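Notas do orador – sessão da tarde
Do simulador à sala de estar: o que o método Tametti mede e o que deixa por medir

Abertura (sem diapositivo)
Agradecer à organização e a Margit Szabó pela moderação. Recordar que o trabalho é conjunto com Troels Bergmann e Anikó Lengyel, e que o relatório técnico ficará disponível em novembro.

Ponto de partida
A avaliação de políticas de manipulação em ambiente doméstico continua a depender de ensaios demorados, difíceis de repetir noutro laboratório. O projeto Turkum propôs-se estabelecer um protocolo inteiramente simulado, com divisões mobiladas e objetos de uso corrente, no qual cada ensaio possa ser reproduzido a partir do mesmo estado inicial. Dizer com clareza que não se pretende substituir o ensaio físico.

Diapositivo 2 – A vista próxima

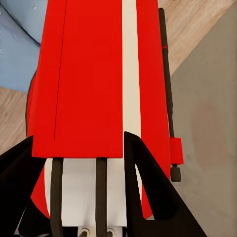
A aproximação final concentra a maior parte dos erros. Nos 1.410 ensaios da primeira série, as falhas por planeamento global foram raras; predominaram os desvios de orientação da pinça nos últimos centímetros do percurso. O método Tametti atribui, por esse motivo, uma pontuação separada a três fases: deslocação, alinhamento e contacto. Insistir em que as três pontuações nunca são somadas. Uma política que chega depressa e alinha mal deve aparecer no quadro exatamente como tal.

Se houver tempo, referir a questão das oclusões. Quando os dedos da pinça tapam parte do objeto, a estimativa de pose degrada-se, e o protocolo regista esse intervalo à parte – decisão discutida longamente com o grupo Ritchie e que mantemos.

Diapositivo 3 – A divisão completa
Explicar a escolha da sala. O rádio portátil vermelho e branco, sobre o tapete cinzento, obriga a política a lidar com uma pega fina e com um corpo inclinado em relação ao chão. O sofá em L limita o espaço livre do lado esquerdo. A porta de vidro e o candeeiro de teto permitem variar a iluminação sem alterar a geometria.

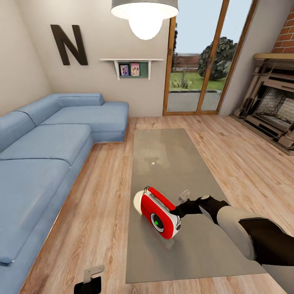 Abelardo Alvarado

Cada configuração é executada 200 vezes, com perturbações na posição inicial da base e do objeto. Os 30 segundos concedidos à fase de contacto resultam dos ensaios preliminares; prazos mais longos quase não alteraram a ordenação das políticas.

Resultado principal (falar devagar)
A ordenação obtida em simulação manteve-se em mais de 90 por cento das comparações repetidas com a plataforma física Bristereck. As inversões ocorreram quase todas na fase de contacto, onde o modelo de atrito é mais fraco.

Limitações
Não foram incluídos objetos deformáveis. A presença de pessoas na divisão também não foi modelada, e a equipa não dispõe, por agora, de dados que permitam estimar o seu efeito.

Perguntas previsíveis
Custo de cálculo: remeter para o anexo B. Licença dos modelos tridimensionais: indicar o contacto de Heather Nepia. Comparação com outros protocolos: responder apenas quanto à pontuação por fases – os restantes critérios não são diretamente comparáveis.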